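Ticket 937
Queue: Demo cell, Dralturen site
Subject: Bottle pick stops with "grip not confirmed" ahead of open day
Priority: High
Opened: 13 March 2018
Status: Resolved, one follow-up left open

Reported fault

The pick-and-present routine for the visitor open day stops partway through. The arm goes to the pick position, the fingers close, then the Justel controller shows "grip not confirmed" and holds. Pressing resume sometimes clears it and sometimes does not. The routine ran without trouble in August with the cardboard cartons. The only intended change since then is the object, which is now a drinks bottle because the Furketti visitors asked to see something round and shiny handled.

The demonstration is first on the programme after the welcome talk, so we need a fix or a decision to go back to cartons.

Entry 1

Restarted controller and gripper. No change. Ran the routine with no bottle and the fingers closed fully, with the correct message for a missed pick. Ran it with a carton and it passed every time. That points to the settings for the bottle and away from the cable, which was our first guess. Cable reseated anyway.

Entry 2

Checked the recipe. The bottle recipe had been copied from the carton recipe and the expected width was never edited. The controller was looking for the fingers to stop much further apart than they do on a bottle. Entered a new width measured at the level where the fingers make contact, with a tolerance of 3 mm either side. Also lowered the closing speed one step.

First run after the change went through. Second run stopped again with the same message. Opened the wrist camera view to check the grip height before altering anything else.

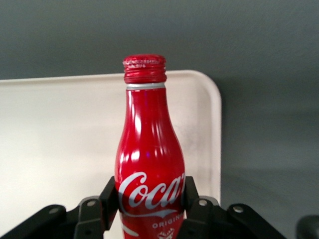

Wrist camera view, Coca-Cola bottle between the fingers at the height of the script.

Entry 3

Grip height is fine on this view. The fingers are on the body, below the shoulder, and the bottle is upright. Left the height alone.

Went through the controller log instead. On the failed run the width reading was good but arrived late. The confirm timer was still set for the faster closing speed, so slowing the fingers had used up the margin. Raised the timer to 2 seconds.

Ran the full routine 8 times in a row, pick, lift, turn, set down. No stops. Saved the recipe under its own name so that the carton one is not overwritten again.

Entry 4

Question from the Kaewsai side, who are bringing the second group: can visitors hand over their own bottle to be picked up? Answer is no for this visit. The recipe is for one width at one height, and a different shape will either fault or be held badly. Suggest the host says so at the start - it will be asked.

Also confirmed that visitors stay behind the floor line while the arm is powered. The host keeps the hand stop and does not pass it round.

Instructions for the day

Power up the controller before the gripper. Load the bottle recipe and check the name on the panel. Do one run before the doors open. If "grip not confirmed" comes up in front of a group, press resume once only. If it comes back, open the fingers from the panel, take the bottle out, home the arm and start again from the top of the routine. Do not change the width during a visit.

Follow-up

Controller should warn when a recipe is copied and the width is left as it was. Passed to the software queue as a request, low priority. Cartons to be kept at the cell as a fallback until after the open day.

Closing this ticket. Reopen it if the fault comes back, please do not raise a new one.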